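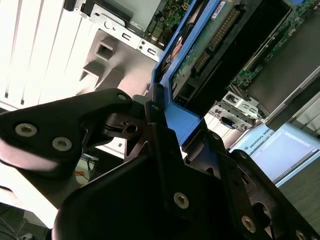

Vendula Kováčik

Looking after films on disc and tape at home

Household advice from the Gramaron Home Collections Service
Last reviewed: August 12, 2021

The Service receives regular enquiries from households that own films on DVD, Blu-ray or video cassette and wish to keep them in good playing order. The advice on this page is intended for ordinary domestic collections. Readers who hold family recordings of which no other copy exists should read the section on tapes before doing anything else.

Where to keep discs

Discs should be kept upright in their cases, in the same way as books. A stack laid flat puts weight on the lowest cases and, over several years, may crack the hub that holds the disc in place. An inside wall of a living room or bedroom is suitable. Lofts, garages and conservatories are not, as the temperature in these rooms rises and falls too sharply. Shelves directly above a radiator should be left for other things.

Sunlight fades printed sleeves quickly. Where a shelf faces a window, a plain curtain hung across the front is sufficient.

A shelf with a clear depth of 14 cm will take standard DVD cases in a single row. Double rows save space, but the films at the back tend to be forgotten, and dust gathers between the two.

Handling

Hold a disc by its outer edge and centre hole. To remove it from the case, press the hub with one finger and allow the disc to lift. Pulling at the edge while the hub is still gripping will bend the disc, and repeated bending leads to fine cracks round the centre. A disc that is already cracked should not be played, however short the crack.

Adhesive labels should not be placed on discs. If a home-recorded disc must be marked, use a water-based pen made for the purpose and write on the clear inner ring.

Cleaning a disc

Most playing faults reported to the Service are caused by fingerprints. The following method is recommended.

Blow away loose dust with a rubber bulb blower. Do not use the breath.
Take a clean, dry microfibre cloth and wipe in straight lines from the centre to the outer edge. Do not wipe in circles.
If marks remain, dampen the cloth with distilled water and repeat.
For grease, add one drop of washing-up liquid to a cup of distilled water, wipe as before, then wipe again with distilled water alone.
Leave the disc to dry on its edge in a rack before it is returned to its case.

Kitchen roll, shirt sleeves and furniture polish should be avoided. Toothpaste is often suggested for scratches. It is an abrasive, and the Service does not recommend it on any disc, least of all a Blu-ray, where the layer holding the film lies very close to the surface.

Rental and second-hand copies

Inspect a second-hand disc under a lamp before paying. Light scratches running from centre to edge seldom cause trouble. Scratches that follow the curve of the disc are more serious. Check also that the disc matches the sleeve and that every disc of a set is present.

Cases from charity shops and former rental stock may carry old price stickers. Warm the sticker with a hairdryer on its lowest setting for a few seconds, having first taken out both the disc and the paper sleeve, and peel slowly from one corner. Any residue can be removed with a little cooking oil on a cloth, followed by soapy water. Replacement cases are inexpensive and often the better choice.

Video cassettes

Cassettes should be fully rewound and stored on end, with the full spool at the bottom. Keep them well away from loudspeakers. Cassettes which have been stored in a cold room should be brought into the warm and left overnight before use.

White or grey powder visible through the window of a cassette is likely to be mould. Such a cassette must not be put into a player, as the mould will pass to every tape played afterwards. Seal it in a bag, apart from the rest, and ask a transfer firm for advice.

Family recordings should be copied while a working player can still be found. Two copies are advised, kept at separate addresses.

Keeping a list

A simple written list prevents films being bought twice and is helpful when making an insurance claim. Title, format, year of edition and shelf are enough. Mojtaba Kazemi of our enquiries desk keeps his own list of 137 titles in a school exercise book and brings it up to date each March. Films lent to friends may be marked in pencil with the borrower's name and the date.

Players

Dust the outside of the player weekly and leave a clear space above it for air to pass. Lens-cleaning discs with small brushes should be used only where the maker's handbook permits them. Remove any disc before moving a player, and switch it off at the wall before cleaning behind it.

Enquiries about this page may be addressed in writing to Hằng Tôn, Household Advice, Gramaron Home Collections Service. Please state the format concerned and, for tapes, the approximate age of the recording.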